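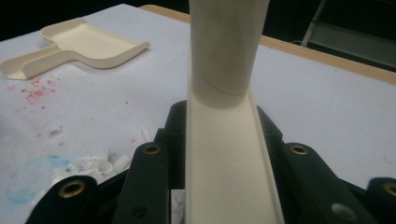
Slide 2: Why returns cost more than we think

Start with the Zoltow shop. Of 195 parcels sent back last December, 135 went straight onto a shelf and stayed there. Ask the room who opens theirs the same day.

Violeta Núñez did the sorting trial – give her credit here. Each item got one label: resell, repair or scrap. Don't read out the table, it is in the handout.

Pause for questions. If Erdal asks about postage, say it comes up after the break.

Next slide: the 50 items sent on for repair.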